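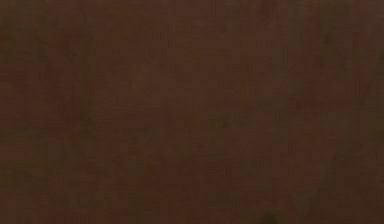 Figure 3. A rendered view from the Gokau set in which a mottled brown surface takes up everything.

3.2 Gathering the examples

We would like to spend a little time on how the examples were gathered, as readers of our earlier reports have kindly asked about it more than once. All of the material comes from Gokau, our collection of simulated indoor walks, and each walk is cut into short pieces that the learning system (which we call Sanen) sees one at a time. The full set holds 3,411 pieces, of which 954 were kept back for testing and never shown to Sanen during training.

Views like the one in Figure 3 gave us a good deal to talk over. With no edge or corner to hold on to, a single view of plain brown says very little about where one is, and our first thought was to drop every such piece. In the end we left them in — a robot moving through a home will meet blank views too, and we wanted Sanen to learn to say that it is unsure. Other views are far more generous. One has a yellow scooter on a dark gray floor, with a wooden door standing ajar and a white toilet beyond it, and a view of that sort offers plenty of landmarks at different depths.

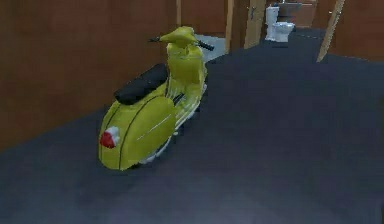
How were the pieces divided between training and testing? They were divided by whole walk, so that two pieces from the same walk always fall on the same side.

Labels were added with Riltach, our small in-house tool, and we went back over 600 of them by hand before training began. Where two labelers disagreed, we kept both answers and let the loss in Section 4 share the weight between them.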